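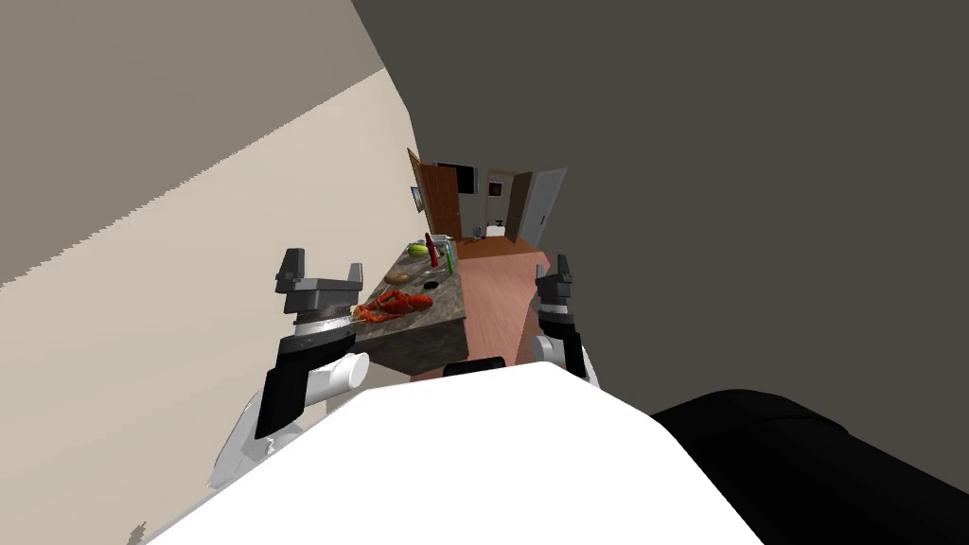 Stop Sizing Kitchens by Cabinet Count

Remodel quotes still lead with the number of cabinets. The figure is easy to compare and says little about how a kitchen works. Counter length between the sink and the stove is a better measure, and few quotes state it.

Prastico's planning sheet lists 13 cabinet widths and gives counter run one line. Londetov leaves it out.
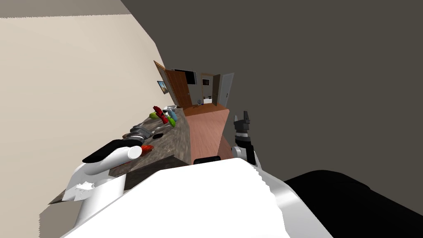
A long countertop with a speckled finish.

Buyers should ask for the uninterrupted run in inches, written on the drawing. A quote without that number is incomplete and should go back to the firm.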